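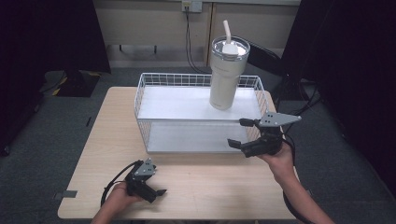 *Demonstration station at the Satbridge laboratory, Warutville: a pair of hand-held grippers and the wire basket with its tumbler.*

**Visit report: care and setup of the hand-held gripper station**

Our delegation visited the Satbridge laboratory in Warutville in September at the invitation of its equipment section. The purpose of the visit was to see how a single demonstration station is prepared and kept in working order over a long period, in advance of a decision on a similar station at our own Hosoda site. The group spent the morning at the station itself and the early afternoon in the repair room.

**The station**

The station consists of one table, two grippers used by a single operator, and the cables that connect them to the recording computer. Each gripper has two black fingers and carries a gray triangular mounting plate with small holes. The operator works with one gripper in each hand and moves household items as the task sheet directs. The task in progress on our arrival involved a white wire-mesh basket, a flat white panel placed across the top of it, and a tall tumbler with a lid and straw.

Our hosts explained that the tumbler had been chosen with some care. Its sides narrow toward the base, so a grip taken too high tends to tilt it, and a worn finger pad shows up sooner with this item than with a box or a book. For this reason the same tumbler is used as a check item whenever pads are replaced.

**Daily checks**

The station opens at 9 in the morning with a fixed routine, which we were invited to follow. The operator first closes both grippers fully and looks for a gap between the fingertips. The jaws are then opened to their stop, and the reading on the computer is compared with the value written in the station log. If the two disagree, the zero position is set again before any work is recorded.

The screws on the mounting plates are checked next. Satbridge formerly left this to the monthly service, but a plate that had shifted slightly on one gripper spoiled 2 days of recordings before the fault was traced. The screws are now tested by hand each morning and marked with a line of paint, so that any turning can be seen at a glance.

Cables take up the remainder of the routine. The staff regard them as the weakest part of the station, and our discussion in the repair room bore this out. Of the 67 entries in the current log, the greater part concern a connector or a length of cable near the gripper. Operators are asked to leave a generous loop at the wrist and to stop work if they feel a pull. We were shown several cables that had been withdrawn from use, all with damage close to the plug.

**Repair and spare parts**

The laboratory keeps three complete spare grippers on the shelf. When a fault is reported, the unit is exchanged at once and the faulty one goes to the repair room with a card describing the problem in the operator's own words. A repaired gripper must pass the morning routine in full before it returns to the shelf. The fingers and pads are supplied by Vutine and fitted on site; pads from different deliveries are never mixed on one gripper, as small differences in thickness upset the closing position.

Members of our group asked whether the exchange system was worth the cost of the additional units. Our hosts replied that it was the cheapest change they had made – repairs were previously carried out at the table, often in haste, and faults tended to return within the week.

**Points for Hosoda**

The delegation considers that the log and the repair card could be adopted at Hosoda without alteration. The paint marks on the screws should also be introduced when our first pair of grippers is delivered. The number of spare units requires further thought, given that our own station will run for shorter hours.

One question was left open. Satbridge has not yet settled how often the cables should be replaced as a matter of course, and at present changes them only on failure. The equipment section has agreed to send us its figures when the current log is closed, and a return visit by its staff to Hosoda is being arranged.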